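Reading time: 4 minutes

Narum two-finger gripper kit, tested on a home-built arm

I bought the Narum kit in November, after I had already spent too many evenings with printed fingers that cracked at the base. It cost me 107 pounds with postage from Lendutier, the only shop where I found it in stock. My arm is an older design that I built from plans, and it lives on the end of a white table next to my desk. The question for me was simple: can a hobby gripper pick up things which are not cubes?

The parts come in one bag and the manual is short. Assembly needed two evenings. The first went well. On the second I discovered that the servo horn has to be fitted before the cover, and the manual says this only on its last page. You will also need your own screwdriver, because the one in the bag is too soft and it destroys screws. The wrist camera bracket is included but the camera is not. I used the one I had.

For the test I chose fruit. It is all round or bent, and every piece asks for something different from the fingers. I gave each shape 60 tries and wrote the results in a notebook.

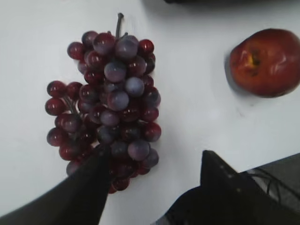

Grapes, with the left finger already over the lower part of the bunch. Apple waiting at the right.

The grapes were the hardest. The bunch has no clear middle, and the small side branch makes it wider than my software believes. If the fingers come down a little too much to one side, one of them lands on the berries before the other has reached the table. Narum supplies a soft-close setting, and after I reduced the force to the second lowest step the grip was acceptable. With the factory setting I would not let it near anything that can be squashed.

The apple was easier than I expected from its weight. When it lies on its side the fingers find a good place without much help from me. My complaint here is the opening width. It is enough for a normal apple, but a large one leaves almost no margin, and then the calibration must be really exact.

About calibration I must say something less kind. The tool that Narum offers for download lost its values 3 times in the first week, always after I closed the laptop without stopping the program. It is partly my fault, I know. Still, a product at this price should save the numbers on the gripper board. I now use the free Prillham script, which keeps them in a plain text file, and I have had no trouble with it. 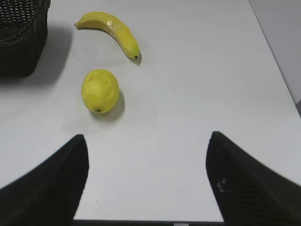 Banana and lemon by the basket, fingers open.

With the lemon I have nothing to correct. It is small, it fits well inside the opening, and the textured pads hold it also when the arm moves quickly. The banana depends completely on direction. Across the middle it is fine. If the wrist is turned wrongly and the fingers meet the curve at an angle, it rotates and slides away. This I cannot blame on the gripper, but beginners should know it before they order.

The noise is moderate. In the evening, with the door closed, my family did not complain. After over two hours of work the servo housing becomes warm, so I make a pause there. The cables to the wrist are longer than necessary and I would like one more clip for them.

Would I buy it again? Yes, but I would wait for a better manual. If you only move boxes and blocks, the cheaper Magaña claw does the same job and is ready in one hour - I had it before this one and I was satisfied with it. For fruit and other uneven things I prefer the Narum.

Good: soft-close setting, pads, spare screws
Less good: manual, calibration tool, screwdriver, opening width for big objects

Comments

solder_and_tea: Did you try the lowest force step on the grapes? On mine it doesn't hold anything heavier than a sock.

Author: Yes, the same here. The lowest step is too weak, the second lowest is where I stayed.

benchtop_mo: Thanks for the tip about the servo horn. I have just taken my cover off again...

kettle42: Does the Prillham script run on an old laptop? Mine is very slow.

Contact | Copyright: text and pictures by the author | Back to top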